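Udville Residential Services
Progress report to the Zanetti Fund
Home Entryways and Everyday Order, second reporting period
Submitted 14th November by Nives Dal Bello, Program Manager

1. Purpose of this report

This report sets out the work completed under the Home Entryways grant in the period that began in June, the use made of the funds to date, and the changes we ask the Fund to approve for the remaining period. It should be read with the first report, which covered recruitment of households and the purchase of furniture.
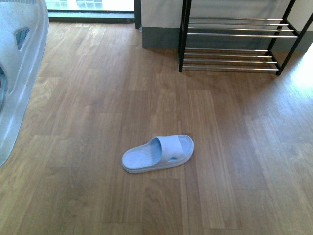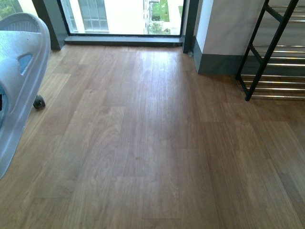
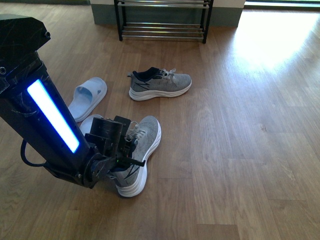
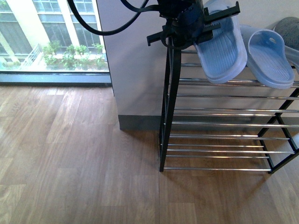
The grant supports tenants who have asked for help in keeping the floor near their doors and windows clear and in settling on a fixed place for everyday belongings. Footwear remains the most frequent request. Under the first work plan, each participating apartment received a low rack, a plastic container for items without a regular place, and a series of visits from a household adviser. The racks are of the two-tier pattern with a black metal frame and shelves of horizontal metal bars, and they stand against a wall wherever the floor plan allows. The first report described the selection of this pattern over a closed cabinet, and the advisers continue to support that decision. Tenants can see what is on an open shelf from across the room, and the floor underneath can be swept without moving the unit.

2. Households served

The program was offered to 126 apartments in the Udville buildings managed by our organization. All of them received the printed notice and the short questionnaire. Intake was handled by Osvaldo Lopes, who also arranged the order of visits so that each building could be completed before the advisers moved to the next.

Interest was strongest among families with young children and among older tenants living alone. In both groups the concern most often raised was tripping. Several older tenants reported that they had stopped wearing indoor shoes altogether after difficulty finding a matching pair, and were walking on smooth floors in socks. The advisers have treated these cases as a priority and have recorded them separately in the case files.

Fourteen households withdrew after the first visit. The reasons given were a planned move, a lack of space for any additional furniture, or satisfaction with the arrangement already in place. Racks returned by these households were inspected, cleaned and issued again.

3. Work with tenants

The standard course consists of three visits. At the first, the adviser and the tenant gather all footwear left on the floor of the main room and the entry, match the pairs, and set aside anything outgrown, damaged or belonging to a former occupant. At the second, the tenant decides which shoes are worn daily and places them on the shelf that is easier to reach. The third visit is a review, and takes place after the household has lived with the arrangement for a time.

Slip-on sandals have required more attention than expected. Laced shoes tend to be taken off while sitting down and left together. Sandals are stepped out of while walking, and one may come to rest in the middle of the floor while its partner is in another room. Corrado Ruggiero, who leads the adviser team, has revised the guidance sheet accordingly. Sandals and house slippers are now assigned the end of the lower shelf nearest the path the tenant normally takes, and can be put away with one foot if bending is difficult.

The position of the rack was also reviewed. The original guidance placed it beside the apartment door in every case. In smaller units this narrowed the passage, and the advisers now have discretion to place it along another wall. Where the alternative location is close to a large window, the tenant is advised that direct sun can fade fabric shoes and harden glued soles, and that the rack should be turned or moved if the light reaches the shelves for much of the day.

Plastic containers on casters were introduced in a small number of apartments in place of the fixed container. They are well liked by tenants who clean their own floors. Two difficulties have been reported. The containers drift on level wood or laminate flooring when pushed by children, and they are inclined to fill with unrelated items. The team does not propose to withdraw them, but will offer them only on request.

4. Materials and suppliers

Racks were purchased from Prorside under the agreement approved by the Fund. Delivery was made in 8 consignments, all of which were received in full. Five racks arrived with a bent side frame and were replaced by the supplier at no charge to the grant. Assembly was carried out by our own maintenance staff under Renzo Pace, whose report notes that the shelf bars should be tightened a second time after the rack has been loaded. This instruction has been added to the leaflet left with each household.

Felt pads were fitted under the feet of racks standing on wood and laminate floors. The pads supplied at the beginning of the period wore through quickly and have been replaced with a thicker type from Irent. The additional cost was met from the contingency line and falls within the limit that may be spent without prior approval.

5. Results to date

At the review visits, advisers record whether the agreed floor area is clear on arrival, whether pairs are stored together, and whether the tenant wishes to keep the rack. Most households reviewed so far have kept both the rack and the arrangement. In apartments with more than one adult, results are less even. It is common for the person who took part in the visits to use the rack and for others to leave their shoes where they took them off. The advisers now ask that as many members of the household as possible attend the second visit.

Tenants' comments have been largely favorable. The most frequent criticism is that the shelf bars are set too far apart for small children's shoes, which tip forward or slip between them. A fitted mat for the upper shelf has been tried in one building and will be offered more widely if the supply price is acceptable.

We do not yet have sufficient information to report on falls. Incidents in the home are recorded only when the tenant chooses to tell us, and any comparison with the previous year would be unreliable. Gualtiero Sartori is preparing a short form for use at review visits, and a first summary will be included in the final report.

6. Expenditure

Spending on furniture is complete. Spending on adviser time is below the level planned for this stage, owing to the withdrawals described in section 2 and to a vacancy on the team that has now been filled. Printing costs exceeded the budget after the guidance sheet was revised and reissued. A full statement by budget line is attached as Annex A, with copies of supplier invoices in Annex B.

7. Requests to the Fund

We ask the Fund to approve the following changes to the work plan:

Transfer of the unspent portion of the adviser line to a fourth visit for households with more than one adult.

Purchase of shelf mats for households with young children, subject to a quotation from Prorside.

Extension of the review period, so that households that joined last can be visited on the same schedule as the others.

None of these changes increases the total amount of the grant.

8. Next steps

Review visits will continue building by building. The revised leaflet is being distributed at those visits and is also available from the Udville office. Questions concerning this report may be addressed to Nives Dal Bello, and questions on expenditure to Gualtiero Sartori.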